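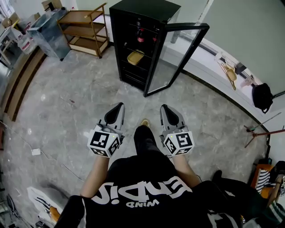
Fonds de romans historiques, réserve Poltow : contrôle de sécurité et de conservation. Le local sert à la fois au stockage et au traitement des retours ; le contrôle porte sur les deux usages. Les ouvrages en transit se posent sur un chariot en bois à trois niveaux, du type de celui placé à gauche du réfrigérateur vitré, plateaux vides en fin de service. Inspection du 05/02/2019, M. Backlund.

1. Rayonnages
Fixation murale des travées : conforme.
Charge par tablette : conforme, sauf travée 16 (série Flarberg, tomes reliés). Répartir sur deux tablettes.
Serre-livres : manquants en travée 4.

2. Circulation
Allée principale dégagée : conforme.
Marchepied, patins antidérapants : usés, à remplacer.
Freins du chariot : à vérifier à vide puis en charge.

3. Climat
Hygromètre Gredent : relevé lisible, étalonnage à refaire en mai.
Boissons : aucune bouteille ouverte à proximité des volumes.

4. État des ouvrages
Volumes contrôlés : 379 sur 1568.
Dos décollés : premier tome de la trilogie Miah, deux exemplaires. Retirés du prêt.
Cote 697 : moisissure suspectée sur la tranche de tête. Isoler sous pochette, ne pas brosser.

5. Incendie
Extincteur : accessible, plomb en place.
Plan d'évacuation : version périmée, à réimprimer.

Commentaire : le point sur la travée 16 figurait déjà au contrôle précédent. Échéance fixée avant le retour des exemplaires prêtés aux clubs de lecture.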